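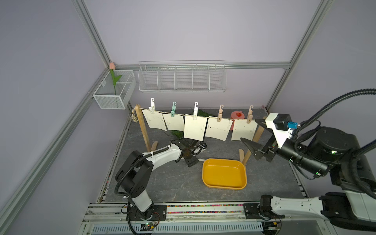
Drying line for printed cards keeps sagging and the cards won't stay straight

I print small note cards with a hand stamp set and the ink takes a long time to dry, so I want to hang them up instead of laying them out all over the table. I made a tabletop clothesline out of thin twine and two wooden posts, each one standing on a pair of wooden foot braces. It holds five cards with one clip each, the kind of small clothespin with a hook on it, in white, mint green and a couple of pinks. I have a shallow yellow plastic tub in front of it for the finished ones. The cards are cream colored and the print on them is faint, which is another problem, but not the one I'm asking about here.

My problem is the line. I pull it tight when I tie it and by the next morning it has dropped. When I load it up, the cards slide toward the middle and end up touching, and then I get ink from one on the back of another. I have tied it again more times than I want to admit, and the leftover twine is now a bundle of knots hanging off the top of the left post. I don't want to cut it off in case I need the length.

Things I have tried:
Doubling the twine. It still dropped, and the clips were harder to get on.
Moving the posts closer together. Less sag, but then I lose room for cards.
Wetting the twine before tying it. I read this somewhere. It went tight for a day and then was worse than before.

I also get cards that turn sideways, so that one faces the wall and the next one faces me. One clip per card is all I have been using. Would two clips stop that? I would have to buy more and I'd rather know first.

The table is a hard smooth top with a marble pattern, so I can't screw the posts down. I have 70 cards to get done for a craft sale in July and at this rate I will be drying them until then. The card stock is 300 gsm if that matters.

Posted by clurkavari_cards

Llinos Craddock

Your twine is stretching and your posts are probably leaning in as well. Check the posts first. Put a ruler upright next to one before you tie the line and look at it again the next day. If the top has moved toward the middle, no kind of string is going to fix it.

If they are leaning, put weight on the feet. I made a set like yours and used two flat bags of dry rice on each post, laid over the braces on the outer side. Sand is heavier but it leaks. You can also put a strip of rubber shelf liner under each foot so it doesn't creep on a smooth table. Don't use tape on the tabletop, it leaves a mark if you leave it down long enough.

For the line itself, get rid of the natural twine and use braided nylon cord or the waxed thread sold for leather work. Natural twine takes up moisture from the air and lets it go again, so it changes length with the weather. That is what you saw when you wetted it.

Then change how you tie it. Use a fixed knot on the right post and something adjustable on the left. A taut-line hitch is the usual one:

Take the cord around the post.
Wrap the loose end twice around the standing part, working back toward the post and inside the loop.
Bring the end out and make one more wrap around the standing part on the far side of those two, away from the post.
Pull it snug and slide the whole knot to tighten the line.

When it drops, you slide the knot instead of tying the whole thing over. You can cut off the old bundle then. Leave a tail as long as your hand and that is plenty.

To stop the cards sliding, tie a small overhand knot in the cord where each clip should sit, before you put the line up. The clip goes right beside the knot, on the side nearer the post, and the knot keeps it from traveling to the middle. Space them a card's width plus two fingers.

I would use two clips on anything wider than it is tall. For a narrow card one is fine if it is in the exact center. A card clipped off center will always hang crooked, and it turns more easily too.

Bleddyn Rees

use fishing line. doesnt stretch much and its cheap

clurkavari_cards

Thank you both. Llinos, the left post was leaning. The right one was fine. I put rice on both anyway and used nylon cord with the sliding knot, which took me four tries to learn. It has been up for a week and I have moved the knot once.

I tried fishing line before the nylon, but the clips slipped on it every time I touched a card, so I took it down again.

The knots between the clips work. I put them too close together the first time and had to start over on a new piece of cord, so measure with a real card and don't guess. I'm still on one clip per card for the narrow ones.

Llinos Craddock

Good. Check it again when the weather turns damp. Nylon moves a little too, just less than twine. And take the line down or let it slack between batches, the posts will last longer.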